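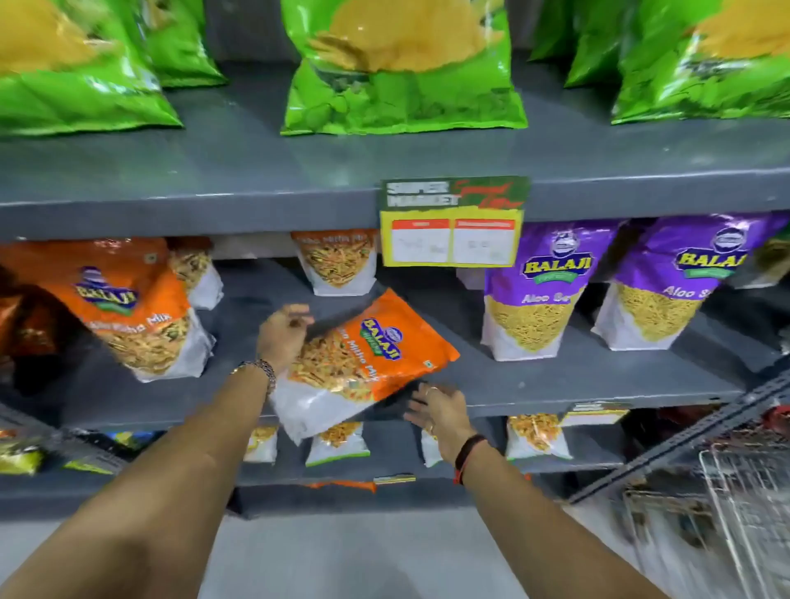
Figure 3.1 Packaged snacks on supermarket shelving, with a price sign on the lip of the top shelf.

Chapter 3
Shelves, Facings and Price Signs

A supermarket sells most of its goods without anyone speaking to the customer. The shelf has to do the work that a clerk behind a counter once did. It shows what the store carries, keeps one product apart from the next, and tells the shopper what each one costs. This chapter deals with how shelves are laid out and filled, using packaged snacks as the main case.

Snacks in bags are harder to shelve than cans or boxes. A bag is soft and wide at the middle, and it leans when its neighbor is taken away. Look at the green bag at the far left of the top shelf in Figure 3.1. It tilts a little, while the one in the middle of the shelf stands straight. Small differences like this change how much of the printed front a shopper can read from the aisle.

The front of a pack that faces the shopper is called a facing. Three bags of one product placed side by side give three facings. Three bags placed one behind another give a single facing with stock behind it. Store planners decide on the number of facings first and the depth second, and the two together give the shelf capacity.

Color plays a large part in how a snack section is read. On the middle shelf in the figure, the Balaji Khatta Mitha Mix bags are orange and the Aloo Sev bags are purple, so the two can be told apart before any word is read. Both also have a window that shows the food itself. Grouping packs of one color makes a color block, and a shopper who knows the product will usually find the block first and the name second.

Price signs are covered in Section 3.4. A sign may be fixed to the shelf lip, hung below it, or clipped to the goods. One sign can carry more than one price, as the one in Figure 3.1 does with its two white boxes. Handwritten prices are quick to change but must be large and dark enough to read – a faint figure sends the shopper to the checkout to ask.

The exercises at the end of the chapter follow a small grocery, the Holtness store in Ponimcombe. Its snack section is 300 centimeters long and 40 centimeters deep, and holds 600 bags when full. You will draw a plan for the section, assign facings, and work out when each shelf should be refilled.

Terms to know: facing, shelf depth, shelf lip, capacity, color block, refill point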